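3.2 Surface wear on printed tabletops in shared dining rooms

The second group of items in the Foltholm survey consists of tables with a printed top. Such tables were bought in large numbers for canteens, guesthouses and waiting rooms, and they are often the first furniture to be replaced when a room is refitted. Replacement records kept by the building managers list 829 printed tables across the study area. In most entries the stated reason is "worn" or "dated," with no further detail, and the two terms appear to have been used interchangeably.

We therefore treated wear and taste as separate questions. Wear was graded on a four-step scale under fixed overhead lighting, with the assessor moving once along each long side of the table. Taste was addressed through a short form left in the rooms during July, to which more than 2,300 people responded. The form asked only whether the respondent would choose to sit at the table again and whether the print made the room more or less pleasant. 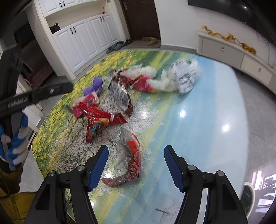
Author: Foltholm Interiors Study, Survey Section
Role: Corresponding author for Sections 3 and 4

Figure 2. Glossy tabletop with a printed picture that includes yellow blossoms and green foliage. Light glints from the surface in several places.

Glare proved to be the main difficulty in grading. On a glossy top, fine scratches are visible at one angle and disappear at another, and a bright reflection can hide a dull patch completely. Detailed prints add to the problem. Small dark marks that belong to the picture may be read as damage, while real damage may be taken for part of the picture. Two assessors graded every table independently, and disagreement was greatest for floral and woodland prints — plain tops gave almost none.

The Teris cleaning schedule, used in the larger buildings, specifies a damp cloth and a neutral soap. Smaller sites followed the Zirkix schedule, which permits a mild abrasive once a month. Tables under the second schedule received poorer grades near the edges, where cleaning staff tend to press hardest. The Nedelcu buildings changed schedules partway through the period and were left out of this comparison. Their results are reported separately in Section 4.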